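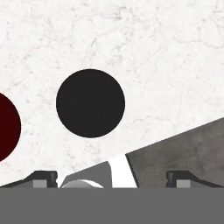
Duvthorpe cell, wrist view, sim twin
28 April 2020

Spent the morning on the wrist camera offset in the Herley twin, which has been wrong since I copied the mount over from the Bravura cell and told Ramiro it would be fine. The finger plates still sit well up into the view, the big grey one worst of all on the right, so I've left the mask on for that side. The black disc is clear of both brackets with marble all round it, and that will do as the reference target. The maroon one is half off the left edge and no use for a centre fit. Somebody (me) chose veined marble for the tabletop and the edge finder keeps taking an interest in the veins. Threshold now 44, colour check on.

Ran 400 renders with the old offset and 400 with the new. Old one drifted over 5 mm at full reach. New one I'll believe once Wenceslao has rerun it on his machine.

Real cell: jaw screws nipped up, cable tie replaced on the wrist loom, fault 1836 cleared twice and back twice. Symonenko's manual says to contact Symonenko. Have done so.

To do: swap the tabletop for plain grey. Label the spare mount before it ends up on the wrong arm again.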